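Notebook, July. Paper strips, sorting and binning

4 min read

Started at 8:40 with coffee and the leftover strips from the Uvel batch, which I'd promised Huiling Shi I would deal with before she gets back from Drirkbridge. She wants to know how much paper one bin liner takes before it gets silly. Fair question! I've been wondering the same thing ever since we switched to the thin liners.

We got 252 sheets out of the Kandik ream and I ran them all through the hand cutter yesterday afternoon. The blue cuts beautifully. The yellow is a pain: it's a softer paper, it drags on the blade, and every so often a strip comes off with one end wider than the other (I kept those anyway, they're going in the bin, who cares). Blade changed after 115 sheets, which is earlier than I'd like. Must write that on the cutter.

Also, note to self, the big black screen wants a proper wipe. Fingerprints all over it, and dust too, and I'm fairly sure a good share of the prints are mine. Cloths are in the second drawer, under the tape.

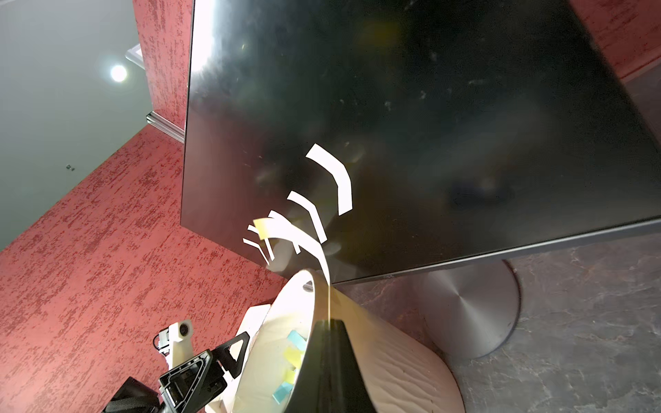 Filling the bin

I put blue in first and kept the yellow for last, mostly so I could see where the new stuff was landing. Loose strips take up a ridiculous amount of space. They bridge across each other and leave big pockets of air, so the bin looks done long before it is. Pressing down with a flat hand gets you a good bit more room, but then it springs back up while you're turned around looking for the pen.

Crumpling is another story. A crumpled yellow strip stays where you drop it, more or less, and a flat one slides off the heap and ends up on the floor. Picked up 13 from under the bench at the end of the morning and I bet there are more behind the cabinet.

The liner behaved. I folded it over the rim before starting and it stayed put, so no clips needed, whatever the Belkadi leaflet says. I'd still buy the next size up. There's hardly any slack to tie once the heap gets near the top, and I had to scoop 3 handfuls back out to make a knot!
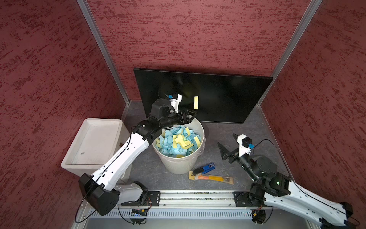 Bin nearly to the rim, mostly light blue with the crumpled yellow on top. Styrofoam box on the left.

Total time was over an hour, a lot of it spent chasing strips. For next time: bigger liner, yellow cut on a fresh blade, and somebody please decide if we're keeping that styrofoam box. It's getting scuffed and grubby along the edges and I'd like a clean one for the Uvel samples. Huiling, if you're reading this, the tied bag is by the back door and the spare liners are on your shelf.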